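Fregadero de dos senos

El fregadero de dos senos (también llamado fregadero doble, pileta doble o lavaplatos de dos pozas, según el país) es un fregadero doméstico formado por dos cubetas contiguas que comparten una misma grifería. Se instala empotrado en la encimera de la cocina o en una isla, y permite separar dos tareas que en una cubeta única se estorban: lavar y aclarar, o lavar y escurrir. Es una de las piezas más ingeniosas de la cocina moderna, y su aparente sencillez esconde una cantidad notable de decisiones de diseño.

Denominaciones

El término «seno» es el habitual en los catálogos españoles. En Argentina y Uruguay se prefiere «bacha doble»; en México, «tarja doble»; en Chile, «lavaplatos doble». «Cubeta» y «poza» se usan de forma más general para cada uno de los recipientes.

Configuración

Los dos senos pueden ser iguales o asimétricos. En la disposición asimétrica, el mayor se reserva para ollas, bandejas y fuentes, y el menor para aclarar o para alojar un escurridor. La diseñadora Irina Bucur, en su manual Cocinas de Skarnau, defiende con verdadera pasión el reparto desigual y le dedica un capítulo entero, con 8 plantas dibujadas a mano en las que el seno grande cambia de lado según la posición de la ventana. Para una persona diestra recomienda lavar a la izquierda y escurrir a la derecha, aunque reconoce que la costumbre familiar suele pesar más que cualquier plano.

El tabique que separa las cubetas puede llegar hasta la altura de la encimera o quedar algo más bajo. El tabique bajo tiene una virtud estupenda: si un desagüe se atasca, el agua pasa al seno vecino antes de desbordar.

Materiales

El acero inoxidable es el material más extendido. El acabado cepillado disimula los arañazos finos mejor que el pulido y refleja la luz de manera más apagada. Existen también fregaderos de gres, de hierro esmaltado y de compuestos de cuarzo — estos últimos muy silenciosos, pero sensibles a los golpes secos de una cazuela pesada.

Grifería

El grifo suele colocarse en el borde posterior, entre los dos senos, para que el caño alcance ambos al girar. El modelo de cuello de cisne es especialmente agradecido, pues su arco alto deja sitio para llenar una olla profunda. La palanca monomando lateral puede accionarse con el dorso de la mano cuando los dedos están enjabonados, un detalle pequeño que se agradece todos los días.

Escurridores integrados

El gran atractivo del fregadero doble aparece al convertir uno de sus senos en zona de secado. Hay dos familias principales. El escurridor de inserción se encaja dentro de la cubeta y tiene ranuras paralelas que sostienen los platos de canto. El escurridor extensible es una rejilla de varillas que se apoya sobre el seno y se ajusta a su anchura; los remates de los extremos protegen el acero y evitan que la rejilla resbale. En ambos casos el agua cae directamente al desagüe y la encimera queda libre.

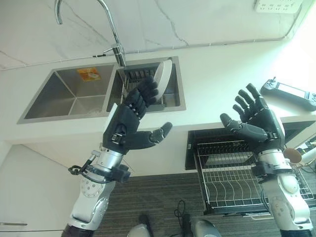
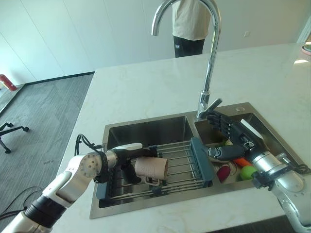

Fregadero doble de acero inoxidable con grifo de cuello de cisne. En la primera imagen, plato blanco de canto en el escurridor del seno derecho; en la segunda, taza rosa claro tumbada sobre la rejilla extensible del seno izquierdo.

La colocación de las piezas influye mucho en el secado. Los platos escurren mejor en vertical y con algo de separación. Las tazas suelen ponerse boca abajo o ligeramente inclinadas; tumbadas escurren bien por fuera, pero pueden conservar un poco de agua en la pared interior, de modo que conviene girarlas al cabo de un rato.

Historia local: las cocinas de Skarnau

En Skarnau, el fregadero doble se popularizó con la reforma de las viviendas del barrio de Lorangate, donde se montaron 1.338 unidades. El encargo recayó en el taller Kistilwood, que propuso un único mueble bajo válido para todas las plantas. Wanda Kowalczyk, responsable del proyecto, conservó los prototipos, y 4 de ellos pueden verse todavía en la sala Dobson del archivo municipal, incluida una preciosa versión temprana con escurridor de madera. El archivo guarda además alrededor de 300 fichas con las observaciones de los vecinos, una lectura deliciosa para cualquier aficionado a la historia doméstica. Una de las quejas más repetidas se refiere al tapón del seno pequeño.

Mantenimiento

Basta con agua tibia, jabón neutro y una bayeta suave, siempre en el sentido del cepillado. La cal se retira con vinagre diluido, aclarando enseguida. No debe usarse lana de acero, que deja partículas capaces de oxidarse. Los escurridores se desmontan y se lavan aparte, con atención a las ranuras y a los remates.

Véase también

Encimera
Escurreplatos
Grifo monomando
Isla de cocina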